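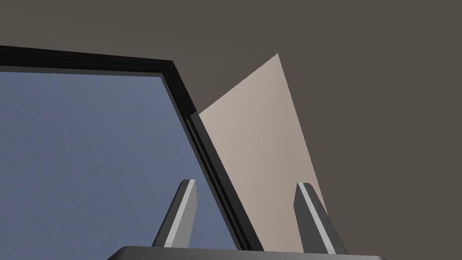

The pitch at our place was that the new cell would take the heavy lifts and leave everybody else the interesting bits. Fair enough. Sounded good over the sausage rolls in September. I've been on the floor at Kolta long enough to want to know which bits are the interesting ones.

We make cabinet doors. Framed ones, glass in a black surround mostly, plus the plain panels that go behind. 592 doors on a good week before any of this. The work is lift, square, clip, check, stack. Hard on the shoulders and hard on the wrists, and I won't pretend I miss the shoulder part. Anyone who says the old way was better can come and do a night shift with the wide panels.

But.

What's changed isn't the lifting. It's the talking. Two people on a door used to mean two people yakking all shift. Footy, kids, who was buying a boat they couldn't afford. You learned the job that way too. I learned to hear a bad corner from Milovan Kovačević, who'd tap the frame with a knuckle and pull a face. Never wrote it down. Where would you write it?

Now it's one person per cell and a screen. Every move gets tried in simulation first, the whole reach worked out on the computer, gripper and door and all, before the real arm gets near the glass. Clever stuff. Also means the decisions about how a door gets picked up are made at a desk in the Iltberg office by people who have mostly never carried one. They're nice people. They ask good questions when they come down, and they came down twice.

Mateja Spahić got moved across to help with the programs, and that's the one part of this I'd hold up as done right. She ran the clipping bench for years. She looked at the planned grip and said straight off you'd want to come in lower on the frame, the rail side's a pain. They listened. So that's one. One person off the floor with a say, out of the lot of us, and she still hasn't had her pay grade sorted.

My view, for what it's worth. If a company wants what's in our heads it should pay for it like it pays for the arm. The Rullon cell had a budget line, a service contract, a training line for the engineers. The training line for us was a lunchtime and a laminated card. I asked for the simulation to be put up in the smoko room so people could see their own job being planned and have a crack at it. Was told it would be "confusing". To who? We've been reading door drawings for years.

And slow down on the headcount. 418 of us across both sites last I heard, no one sacked so far, credit where due. But nobody leaving gets replaced either, so you end up with the same machine minded by fewer and fewer tired poeple. The bloke at Milošević's across the road reckons theirs went the same way.

Keep the arm. Put four or five more from the benches in beside Mateja, on proper money, before the next cell gets ordered. Gotta go, shift starts at six.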